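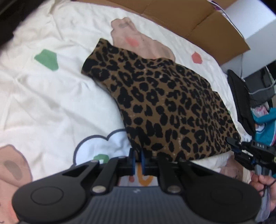
Leopard-print fabric on the cartoon bedsheet, gripped at the lower edge and the right corner.

Bedroom Textiles – Folding and Sorting, Plikley Apartment

This page covers the bedroom part of the Plikley clear-out. The bed served as the work surface for all soft goods. Items were laid flat, folded, and assigned to one of 7 bins by fabric weight. The full list runs to 383 entries and is kept with the Brennan inventory; the hallway and kitchen have their own pages.

Notes on the picture

Print: black rosettes on a tan-brown base, with small lighter flecks. Prints of this kind are sorted by base color. Tan and brown go together, gray separately.

Position: diagonal on the sheet, with a rounded fold at the upper left. The piece is wider toward the lower right.

Sheet: cream-white with cartoon animals and a cloud outlined in dark gray. Bed linen was entered last, after the bed had been cleared.

Box: brown cardboard, against the bed, with a purple-and-white cord over the top edge. Cords are not textiles and are listed on the Ovard sheet under "cables and ties."

Folding settings

Light fabrics were folded to a width of 30 cm, which fits the Premik shelf inserts without overlap. Heavier pieces were rolled. Anything with a zipper was closed before folding and placed with the zipper facing down.

Status

Entries 1 to 97 were checked against the shelf labels on 26th August. The remaining entries are listed by bin number only – shelf positions will be added when the second set of inserts is in place.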